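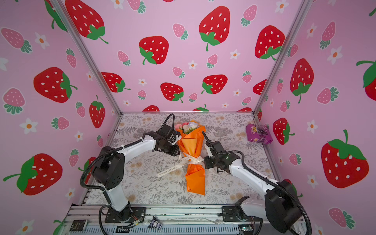 Las fiestas de fin de invierno en Takthorpe
Trabajo de campo, asignatura de Patrimonio y Cultura Popular
Autor: Emiliano Iturra
Tutor: Aled Kemeys

1. Por qué elegí este tema

Cuando llegué a Takthorpe en enero, con una maleta y un inglés bastante flojo, no sabía que el pueblo tuviera fiesta propia. Me enteré en la panadería, donde una señora me preguntó si ya tenía cencerro. ¿Cencerro? Resulta que en la víspera de la Luo, como llaman aquí a la noche en que se despide el invierno, todo el mundo sale a la calle haciendo el mayor ruido posible, y quien no lleva nada golpea una olla. Desde ese día tuve clarísimo de qué iba a tratar mi trabajo.

2. Cómo trabajé

Hice 20 entrevistas, casi todas en cocinas ajenas y con té (muchísimo té). También consulté el archivo parroquial, que guarda los cuadernos de gastos de la fiesta, y asistí a los dos ensayos de los cantores. La persona de más edad que entrevisté recordaba la letra completa de la canción de apertura, con 23 estrofas, y me la cantó entera. La grabación es mi parte favorita del proyecto.

3. La noche de la Luo

El recorrido empieza a las seis de la tarde en la calle Lillow y baja hasta el río. Delante van los niños con faroles de papel y detrás el Womero, una figura de paja y trapos que llevan cuatro personas a hombros. En cada esquina el grupo se para, canta una estrofa y alguien de la casa más próxima sale con pan dulce. Yo pensaba que al llegar al agua lo quemarían, como en tantas fiestas europeas, pero no: lo desarman a mano y cada familia se lleva un puñado de paja para el huerto. ¡Me pareció precioso!

4. Lo que ha cambiado

Según los cuadernos, antes se recogía dinero casa por casa; hoy se vende una rifa. El último año anotado se vendieron 2912 papeletas, muchas a gente de fuera. Algunos vecinos están encantados y otros echan de menos una fiesta más pequeña. Las estrofas también se han ido acortando, y los jóvenes cantan sobre todo las primeras.

5. Valoración

Me quedan dudas sobre el origen del nombre Womero. Oí dos explicaciones incompatibles, las dos contadas con total seguridad, y en el archivo no encontré nada que apoye ninguna. Me gustaría volver el próximo invierno para grabar a los cantores al completo y transcribir la melodía, que aquí solo recojo de oído. El cencerro ya lo tengo.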